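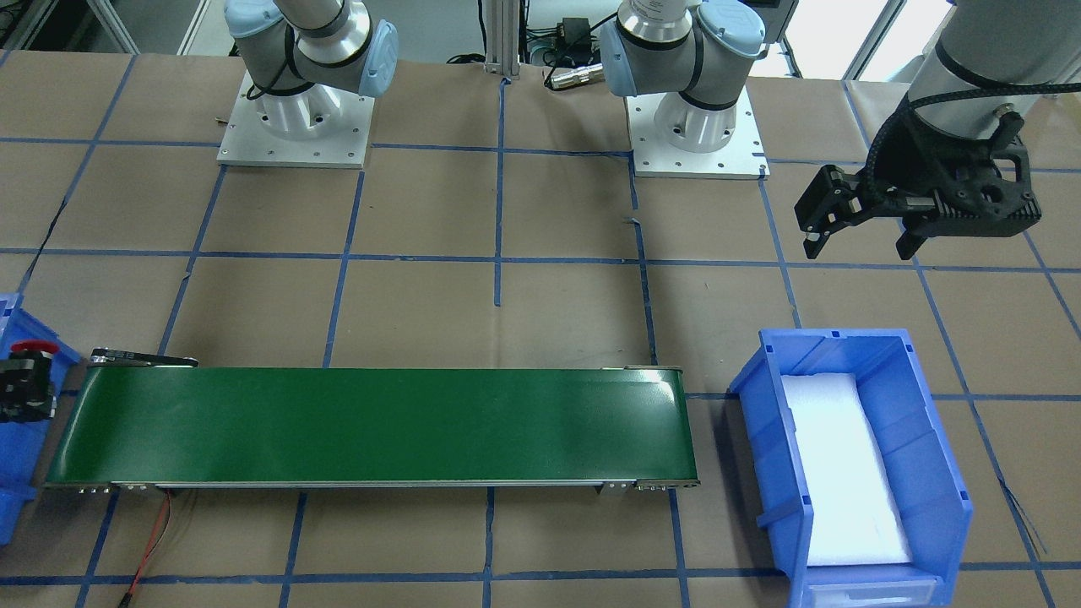 Words by Rokeya Sultana
Equipment lead, Onthorpe Robotics Club

Tindstead Two-Arm Sorting Kit (club bench, bookable)

What you get is two robot arms, a long green conveyor, a pair of blue bins and a table covered in brown paper. It is the most expensive thing the club looks after and it is mostly held together, visually at least, by masking tape.

The kit is set up for the Bavia Cup sorting task. Parts start in one bin, travel along the belt and finish in the other, with an arm looking after each end. Teams get 12 parts per run and score on how many finish in the correct bin without visiting the floor. Last November's best run was by Anoma Paul's group, who also hold the record for the longest argument about which bin was which.

The tape grid is for quick positioning. Call out a square, move the gripper over it, write the number down. Some of the lines wander a bit, so please don't calibrate from them and then write to me about your results. 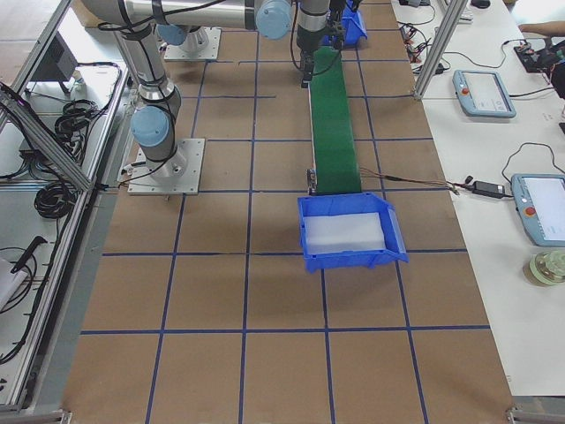
The bench seen lengthwise, with the belt running between the bins and the pendants on the white side table.

In the booking
– Both arms, each with a two-finger gripper
– Belt conveyor and its power adapter
– Two open-fronted bins with white padding inside
– Two teach pendants, which live on the side table and go back there afterwards
– One printed copy of the Awad starter programs, 48 pages, the first 12 of which are worth reading

Who can book
Any member who has done the induction. New starters should bring someone who has, and let them hold the pendant for the first hour. Teams of two to four work best. With five, one person ends up in charge of snacks, and snacks are not allowed at the bench.

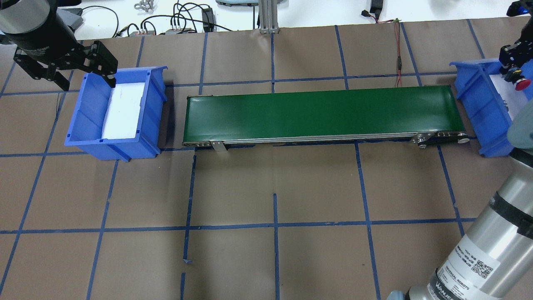

Conveyor and bins, with the grippers above.

Before you run anything
Find the red stop buttons and agree who is nearest. Start at the slowest speed, run one arm at a time, then try both. The belt does not know that your gripper is late, and will carry on delivering.

Keep cables off the paper where you can. If a strip of tape comes up, press it down or replace it with the same blue. Somebody once used green and the vision team didn't speak to them until the spring.

Price and deposit
Free to members in term time. Visiting schools pay £71 a session, and we ask for a deposit of £2000 if the kit is leaving the building, a figure chosen to stop people asking. Bookings go through the Onthorpe front desk, and evening slots finish at 8.30 pm.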